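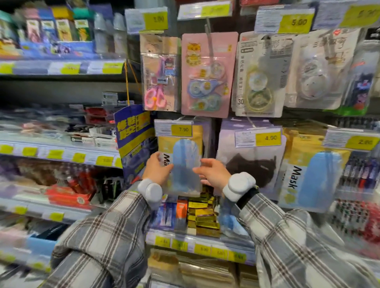

Posted by Rehema Mugo on November 13, 2024 | Filed under: Small Joys, Stationery

I went in for a face mask. One! I have a cold that won't quit and a long bus ride coming up, and I wanted something soft that wouldn't rub behind my ears. Forty minutes later I was still in the same aisle, and if you've ever read this blog before you already know why. The masks hang right under the stationery.

I love a variety store more than is reasonable for a grown woman. Give me hooks, give me yellow price tags, give me a wall where pens and masks and scissors all live together like cousins at a wedding. My friend Peninah Mfaume says I shop the way other people visit museums, and I've decided to take it as a compliment.

So, the masks first. They had more colors than I expected. The light blue one in the clear package was my favorite from the start, a really gentle blue, like a shirt that's been washed a hundred times. There was a dark brown one too, in a lavender package with a yellow tag at 4.90, and I went back and forth on that for ages. Brown hides everything (lipstick, coffee, regret). A bit farther along I spotted another light blue mask in a yellow package over the tag for 2.90, and the biggest package hung by the tag that said 7.90. I am a person who will stand and think about the difference between 2.90 and 4.90 as if I were buying a car.

What I look for in a cloth mask, if you want my two cents:

Ear loops with some give. Stiff ones have me cranky within 45 minutes.
A shape that stands a little away from the mouth, so you can talk on the phone.
A color I'll still like in May.

And then I looked up. Oh, the upper row! Pink scissors with a cartoon character on the card, with a 3.00 tag above them. Correction tape in blue and white, on a pink card with little cartoon tigers at the top. Tigers! I haven't needed correction tape since I did the bookkeeping at Lozano, where we went through it like gum, but I still get a small thrill when I see a fresh one. There's something so satisfying about that clean white stripe going down over a mistake. Next along was a see-through round tape dispenser with the number 30 on it and a 5.00 tag, and beside that some white round correction rollers, all smooth and pebbly looking. I could have filled a basket from that row alone.

The pens were off to the right, red and blue and black, rows of them. I kept my distance. I have a pen problem, and Kibet Minja, who shares my desk at work, has asked me kindly to bring no more in until the mug is empty. The mug will never be empty.

My rule these days is that anything cute has to have a job waiting for it at home. The scissors passed – ours have been sticky ever since someone used them on packing tape (Erasto, I know you read this). The tiger tape did not pass, strictly speaking, but I'm writing holiday cards by hand this year, 22 of them, and my handwriting gets wild toward the end of a stack. So I let the tigers in on a technicality.

The brown mask stayed behind. I'm still thinking about it a little. If the cold is gone by the weekend I'll probably go back anyway and have a proper look at the boxes on the upper shelf, all pink and teal and purple and yellow, because I never got over to that side and I'd like to know what's in them.

Next post will be the card-making one, I promise. Wafula gave me a stack of 300 blank envelopes from when he closed up his office, in a very nice cream, and I need ideas for using up the rest. Tell me in the comments if you've got any!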